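**Hand-held gripper build, thread. 8 December 2021**

1/ Starting a new thread for the gripper because the old one got too long to find anything in. Same tool, same bench, new set of problems. 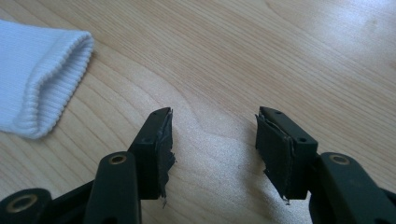 *Jaws open over the table, pads fraying, one sock.*

2/ Pads first. Both are coming apart. The left one is worse, with ragged edges lifting off the plastic and a few strands hanging off the lower end. The right one is splitting into layers and has a small flap at the bottom.

3/ I cut these from a sheet I bought from Merer. Glued on, no primer, clamped overnight. Imke Ruppert said at the time that the glue would hold and the pad would give up first. She was right.

4/ Tally so far on this set: 169 closes, mostly on socks and tea towels. I keep the count in a notebook next to the vice. The set before it went in the bin at 39, but that was a softer sheet and I had cut it too thick.

5/ Socks are a good test. The cuff is springy and the rest is floppy, so you find out quickly if the tips are meeting square. If they aren't, you get the top layer of the cuff and leave the other one on the table.

6/ The fingertips are held on with screws from the top, so I can swap a tip without taking the arms apart. That was Fabian Auer's idea. My first version was one piece and I had to reprint the whole arm for every change.

7/ Brass eyelets in the joints are staying. Plain plastic holes went oval in December last year and the jaws started to rattle. Pressing the eyelets in is fiddly. I use the drill press as an arbor, switched off, and go slowly.

8/ Asked in the Foltum workshop group about pad material. Aba Amissah uses bicycle inner tube, cut across and not along. Rosalinda Galang uses silicone baking mat and screws it down through a thin strip, no glue at all.

9/ Going to try both, inner tube on the left and baking mat on the right. Yes, that means uneven grip for a while. I only want to see which one frays.

10/ Old pads come off with a scraper and a hairdryer. Don't use acetone on the plastic. I did it once on a spare tip and it went soft and tacky.

11/ Cost of the new pads: 30p for a strip of old tube from the repair shop. The baking mat came out of our kitchen drawer and I have been told to replace it.

12/ Will post again when the new pads have had the same number of closes as these. If anyone has a source for thin neoprene in small pieces, please reply with a link.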